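What I wanted from the open day at Sturnham

Reading time: 5 minutes

I have been to a fair number of robotics open days over the years, and they tend to follow the same plan. You get a lanyard, coffee, a talk with too many slides, and then an arm puts a coloured block into a bowl. People clap. You go home knowing that an arm can put a block into a bowl, which you knew when you left the house.

The one at Sturnham in February was different enough that I am still arguing with people about it. The hosts were Halano, who write control software for robot arms, and Kastulbridge, who run a secure store for items held as evidence or handed in for destruction. Kastulbridge want to know how much of the handling in that store could be done by machine. The open day was meant to show how far the two of them had got after a year.

Most of it was done in simulation. There was a real arm in the building, and we were shown it, but the main demonstration ran on a large screen at the front of a training room with 27 of us on plastic chairs. Some of the visitors were visibly let down by this. A man behind me said he could have stayed at home and watched it on his laptop.

I thought it was the right choice, and I would like to see more firms make it. The task was to pick up a handgun from a table and put it down somewhere else. If you are going to get that wrong, and at this stage you are going to get it wrong a lot, the place to do it is inside a computer. Halano said as much in their talk, though they took a while to reach it. Their learning system had been trained on a range of small hard objects, and the gun was one of those it found most awkward. The weight sits unevenly, the shape is different at each end, and there is a part of it that must not be squeezed.

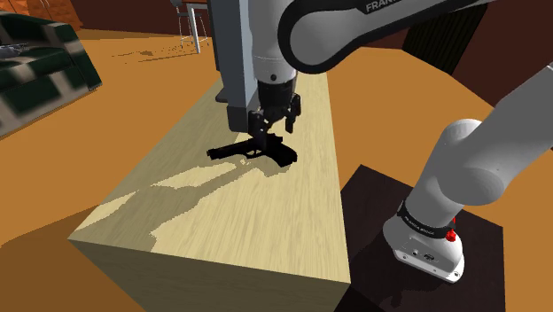 Imelda Cabrera
Writer on automation and public services

What we watched was a Franka arm in a sort of made-up living room, with a patterned sofa in the corner and a black pistol lying flat on a long wooden table. The gripper has two fingers and comes down from above. At the point where I started taking proper notes it was right over the grip, with one finger nearly touching the gun. The presenter stopped it there and talked for several minutes about what the system knew at that moment and what it was guessing.

That was the most useful part of the day. I have sat through many demonstrations where the presenter talks over the movement so that you cannot tell a decision from a lucky bounce. At Sturnham they froze it and told us what counted as a good grasp and what did not. A good one closes on the grip, away from the trigger guard, and keeps the barrel pointing away from wherever a person might be. A bad one can look exactly the same to somebody sitting in the fourth row. The screen had no label on it to tell us which we were getting.

They then gave us the results from the week before. Out of 66 attempts, 11 had been scored as failures. Two of those had ended with a finger inside the trigger guard.

I want to stay on those two, because the room did not. Someone asked about speed. Someone else asked whether it could do knives. The discussion moved along as if the two were part of the same pile as a gun dropped an inch short of its mark. They are not the same kind of failure at all. A dropped gun is a bad day. A finger in the trigger guard is the thing that the whole project exists to prevent, and I would rather see that number reported by itself, at the top of the slide, in large type.

To be fair to Halano, they did report it. A lot of companies would have given us the successes as a percentage and moved on to lunch. My complaint is about where it was put, which was in the third line of a table, under the average time per pick.

There is a second complaint and it is about the furniture. The simulated room was a home, or something like one, with a cabinet and a stool and that sofa. Kastulbridge's store does not look like that. We had walked through part of it an hour earlier: steel racking, strip lights, trays with paper tags, everything in sealed bags. I asked why the training did not use a room like the store. The answer was that the system was meant to cope with any room, and that a mixed set of backgrounds helps with that. I accept it as far as it goes. But nobody at Kastulbridge is planning to pick up a pistol next to a sofa. They are planning to pick one up in a clear plastic bag under strip lights, and no bag appeared in anything we were shown. Clear plastic is hard for cameras and hard for grippers, and I would have traded the whole morning for ten minutes on it.

So where does that leave the idea itself? I came away in favour, which surprised a few people who know me. The work in the store is dull and has to be done with full attention, and that is a poor mixture for a human being at four in the afternoon. One of the handlers there, who has done the job for longer than Halano has existed, told me she checks every item as if it were loaded and that by the end of a shift this wears her out. She was not worried about losing her job to the arm. She wanted to know who signs the form when the arm has done the moving. I asked the presenter and did not get a proper answer. Enriquez, the insurers, had a person in the room, and he wrote the question down, so perhaps we will hear.

My view is that a person should sign it, that the person should be in the building, and that they should be able to stop the arm by hand. None of that is expensive. It does mean the savings will be smaller than the ones on the last slide, and I suspect that is why it was not on the last slide.

I would go back. I would ask for the bags, and for a separate count of the dangerous failures, and for a demonstration that carries on to the end without anyone choosing the moment to stop it. The pause was helpful the first time — it taught me what to look for. Having learned it, I would like to be left to look.

Comments

P. Lyle
I was there too and you are being kind about the sofa. We spent more time on rendering than on the gun.

storekeeper44
The signing question is the only one that matters where I work. If it goes missing between two trays, whose name is on it? Good that somebody asked.

Dorothea M.
Isn't two in 66 rather a lot? I would not accept that from a new starter.

R. Haddow
Dorothea, it is a lot, but that's simulation, and early on. I'd want to know what it was six months before.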